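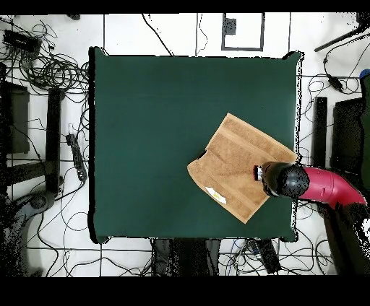 Call for Participants: Spring Seminar on Oral Tradition and Community Memory

January
By Reet Krūmiņa, Office of Public Programs

The Stornwood Center for Cultural Studies invites applications for its spring seminar, "Who Keeps the Story?" The seminar will bring together students, teachers, tradition bearers and members of the public to discuss how songs, family accounts and place names are passed on, and who has the right to record and share them.

The seminar meets for seven evening sessions, from 6:30 p.m. to 8:30 p.m., in the Sedeo Reading Room. Each session opens with a talk by an invited speaker, followed by discussion of a short assigned reading. Readings are in English; where a text was first spoken or written in another language, the original will be supplied with the translation. Participants are expected to attend every session and to lead part of one discussion.

The seminar will be directed by Algirdas Eglītis, whose current work concerns harvest songs and the families who sing them. Mi-kyung Yeon will lead the two sessions on translation. A session on recordings held in private homes will include a visit to the Bilulix Sound Archive, where participants will hear material that has not been put online at the request of the singers' families. 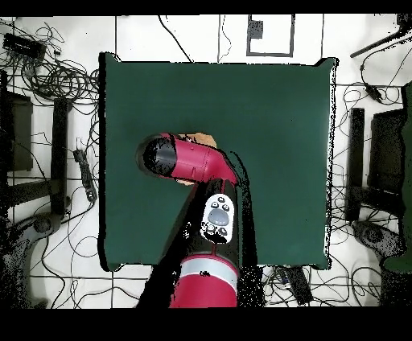

A tan object and robot arm on a green table.

Who may apply

The Center will admit up to 28 participants. No degree is required. Applicants should be at least 19 years old and able to read and discuss texts in English. Preference will be given to those who are working with a community on a project of their own -- a collection of interviews, a local history, a language class -- or who plan to begin one this year. Applications from people who hold a tradition themselves, and who have not taken part in academic programs before, are strongly encouraged.

There is no fee. A stipend of $1,050 is available to each of four participants who would otherwise be unable to attend because of travel or lost wages. Requests for the stipend are read separately and have no bearing on admission. 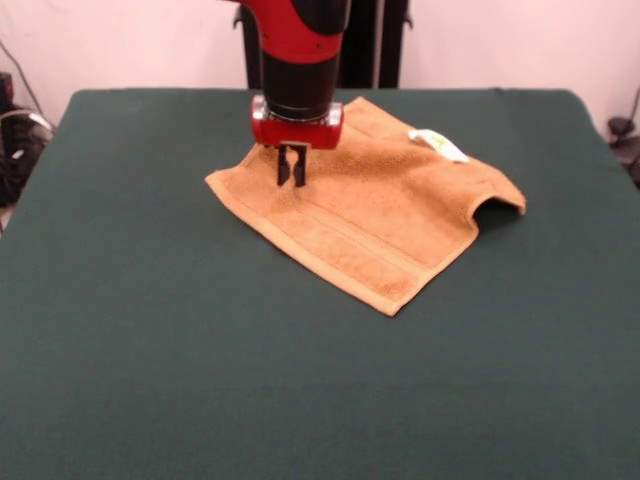

Asked about the value of last year's seminar, Vicente Echeverría wrote that he had arrived with a box of his grandmother's tapes and a plan to publish all of them, and left with a much shorter list and the consent of his aunts. He added that the evening on ownership was the hardest and that he would have liked it to run longer. The session on ownership has been extended this year to two evenings.

How to apply

Applicants should send the following to the Office of Public Programs:

-- a letter of no more than two pages describing their interest in the subject and any project under way
-- the name of one person who can speak to their work, in any setting
-- a note of any language, access or child care needs

Letters may be submitted in writing or as an audio recording. Recorded letters should run no longer than ten minutes and will be given the same weight as written ones. 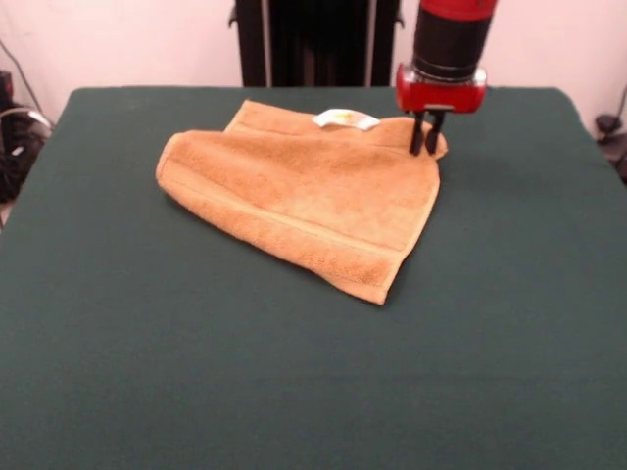 Justinas Bite asked at the January information meeting whether two people from the same family or group could apply together. They may. Joint applicants should send one letter and state clearly that they wish to be considered as a pair; each will take one place in the seminar.

Material shared in the sessions remains the property of the person who brings it. Sessions will not be recorded. Participants who wish to quote one another in later work must ask for permission in writing.

Applications are due at 5 p.m. on the last working day of the month. All applicants will be notified by letter. Questions may be directed to Reet Krūmiņa at the Office of Public Programs.

Related items
Sproģis Lecture: Names on the Land
Reading Group on Creation Accounts Moves to Larger Room
Bilulix Sound Archive Announces New Visiting Hours
Call for Papers: Belief, Ritual and the Calendar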